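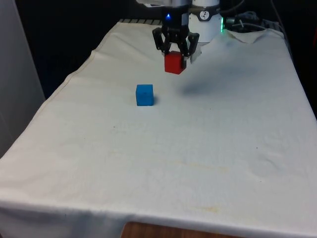

*Red cube in the gripper, over the white cloth.*

## Wednesday – exhibit register, retrial file

Started 8.40. Picking up where the last entry stopped, which was halfway down the prosecution list. The job hasn't changed: match every exhibit tendered at the first trial against what's physically in the boxes from Wudwood, and against what Conance says is in the boxes. Defence want the reconciled list before the callover in October and the Crown has asked for the same document, so one version goes to both sides with our working attached.

Position at start of day:

- exhibits tendered according to the transcript: 199
- transcript pages: 1136, all now scanned and searchable
- exhibits not located: 4

The missing ones were P31, P88, P89 and D7. P88 and P89 were tendered together (bank records, a covering certificate and the statements behind it), so I expected to find both or neither.

### Transcript against the associate's list

Went back to the transcript for the whole of the morning. The associate's handwritten list was used as the master when the file was boxed up after the appeal, and it has the usual problems. Items marked for identification and later tendered get two lines, sometimes with the old MFI letter left beside them and sometimes not. Whoever entered the list in Conance took each line as a separate item. That explains most of the double-ups the system threw out on the first import.

Rule I'm applying, so it's written down somewhere: the exhibit exists when the judge says it does. If the transcript has "that will be Exhibit P44", it's P44 from that line on, and the MFI letter goes in the notes field. If it was marked and never tendered, it stays off the main list and goes on the separate MFI sheet. The jury never had those, and both sides will want to see at a glance which they were.

Awkward one: MFI G. Counsel calls for it, there's an objection, the jury goes out, and the argument runs to the lunch break. After lunch the judge rules and says "I'll allow the first page". The first page is then never given an exhibit number on the record. It does turn up in the jury's list with a number in a different hand. I've entered it under the number the jury had and flagged it red. That's a question for the parties and I shouldn't be the one settling it.

Search tip for the next person – don't only search "exhibit". The transcript service for the first part of the trial wrote EXHIBIT in capitals on a line by itself, and the second part has it in running text. OCR in Nanovham also reads P as F fairly often on the older pages, so "F31" found me the tender of P31 when "P31" found nothing at all.

### P31

Found. Photograph booklet of the hallway and stairs. It was inside the P30 bag, same booklet size, stuck cover to cover. Bag label only says P30. Opened the outer bag at 11.15 with a witness present, photographed the seal before cutting, re-bagged the two booklets separately and put the old bag in with P30. New seal numbers are in Conance and on the paper sheet.

The booklets hadn't been separated in a long time by the look of the covers. Some colour transfer on the back of P30, none on any of the photos. Noted on the condition form. 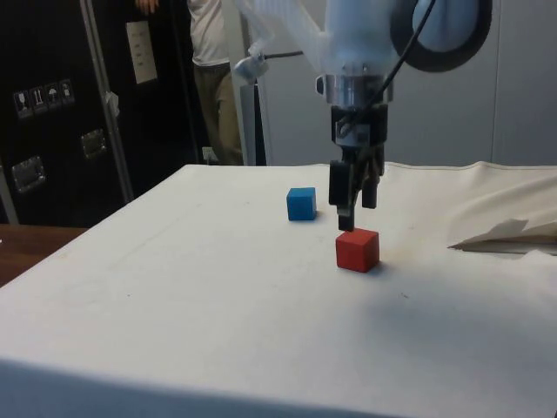
**Open gripper above the red cube, blue cube beside it**

Rang Wudwood straight after lunch re the bank records. Their dispatch sheet has the carton leaving their store with a lid seal and arriving here with a lid seal, but the number on our receipt doesn't match the number on their sheet. They're checking whether the carton was reopened on their side for the appeal copy job. If it was, there should be a movement slip. They'll send through whatever they have.

Asked them as well to confirm that nothing from this file is still on the oversize shelf. The plan of the house (P2) came to us rolled in a tube with no file reference on the outside, only a courier label, and it was luck that it got matched at all. Anything else too long for a carton could be sitting there under the wrong name.

### D7

Not found, and I'm fairly sure now it's not going to be. D7 is the voicemail recording. Transcript has it being played from counsel's laptop, the judge asking for a disc "in due course", and the jury then being told they could have it played again in the courtroom if they wished. I can't find the point where a disc was handed up. There's a transcript of the voicemail, which went in as an aide and was collected from the jury afterwards. We have those copies.

So D7 may never have existed as a physical thing in court custody. I've changed its status from "missing" to "no record of receipt", which is as far as I can take it. Kept the page references with the entry. Defence solicitors should be asked if they still hold the original file, and it needs to be asked in writing so the answer can be attached.

The distinction matters for the report. "Missing" says we had it and lost it.

### Nanovham settings

Had another go at the batch settings for the photo booklets. The default straightens every page and trims to content, and on booklets it trims the printed page number at the foot about one time in every batch. Turned trim off altogether for exhibits. File sizes go up and I don't care. Witnesses at the first trial were taken to photographs by page number all the way through, and if the number isn't on the scan the transcript is useless beside it.

Settings to use for exhibits from here on:

| Setting | Value |
|---|---|
| Trim to content | off |
| Straighten | off |
| Blank page removal | off |
| Colour | full, including text pages |
| Output name | exhibit number, then page |

Blank page removal off is for the same kind of reason. A blank reverse is still the reverse of an exhibit, and one of the letters has faint pencil on the back that the software had decided was empty. I only picked it up on the manual check. The pencil is a phone number with a line through it. It isn't mentioned anywhere in the transcript that I can find. Flagged for both parties with no comment.

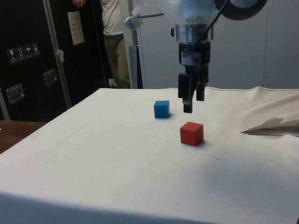

The other thing about output names is the leading zeros. Conance sorts P100 ahead of P11 unless they're in there, so the files need to be P011 and P100. I renamed the whole folder this afternoon and re-ran the link check, and it came back clean apart from the MFI sheet, where the names are letters anyway. If anyone has copied files out to work on at their own desk, those copies have the old names and should be binned and pulled again.

### Suppression order

Reminder that the order on the first trial is still on foot as far as we know. The complainant's name appears in the exhibits in a lot more places than in the transcript: envelopes, the phone records, the margin of the plan. The working list must not carry names in the description field. I found 2 descriptions that did, both copied word for word from the associate's list, and changed them to the initials used in the appeal judgment. The edit log in Conance will still show the old wording, so I've asked for the log to be restricted to registry users.

Same goes for this notebook. Initials or nothing.

A reporter left a message at the front counter asking which exhibits will be available to media before the retrial. Passed on without answering. Access is by application to the court and the form is on the website. Nothing goes out from the bench, including confirmation that a particular item is held here.

### Position at 4.50

- P31 located, re-bagged, entered
- P88 and P89 outstanding, waiting on Wudwood for the movement slip
- D7 reclassified, letter to defence solicitors drafted and in the tray for signature
- MFI sheet done except for G
- condition forms done up to the clothing, which I've left for a full morning with the bench papered

For the clothing: fresh paper for each item, gloves changed between items, and no unfolding beyond what's needed to read the label. The defence notice mentions possible further testing, and the lab will want to know exactly how each item was handled here. Write down the time the bag was opened and the time it was closed, even if it was only a minute. The older forms don't have a space for this. Use the back.

Carton with the drug analysis certificates is back in the cage, lid seal intact, key signed in. The rolled plan is on the top shelf in its tube, now with a reference on the outside.

Next: ring Wudwood again if nothing by ten, then start on the clothing.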